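Notebook, Sestham bench — 31st May
Folding task, jaw fault on the hand-held gripper 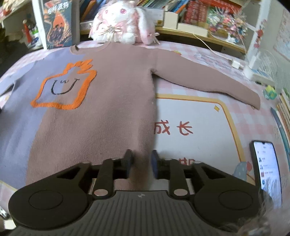
Two-tone sweater laid flat, gripper pointing at the hem and side.

Fault first reported as "drops the hem". The jaws close on the edge of the garment, lift it, and then one side lets go before the fold is over. The log shows the jaws as closed the whole time, so the software carries on and folds nothing.

Ran 100 closes on the sweater hem, same spot, same approach. 6 slips. Swapped to a tea towel and got none, which fits with the thicker knit pushing the pads apart. Did not change the speed between the two sets.

Checked so far:
Pivot pins — no play that I can feel by hand.
Linked bars — move freely, nothing bent.
Pads — the right one twists a little under load. The left one does not.
Cable to the Costello board — reseated, no difference.

The twist looks like the cause. When the right pad turns, only its lower corner is gripping. I took the pad off and the screw behind it was not fully home. Tightened it and ran another 60. 1 slip, on a close where I had come in too high, so I am not counting that as the same fault. Should be repeated by someone else before we call it fixed.

Second problem, and the more serious one. While the pad was off I left the power on, and the jaws closed when I nudged the trigger. Fingers were clear, but only by luck. The Emex supply has no switch within reach of where you sit, so people leave it on. Until that is sorted: plug out before touching the pads or the links. I have put a note on the tool case.

The closed signal comes from motor position only. It says nothing about whether there is cloth between the pads. Karness had the same trouble in May and went over to reading motor current as well. I have asked for their settings.

To do
Thread lock on both pad screws, then leave overnight.
Repeat the 100 on the sweater, sleeve cuff as well as hem.
In-line switch for the supply, 5 amp, near the front of the table.
Go back through the older folding runs and mark any where the hem fell — they are all logged as good at present.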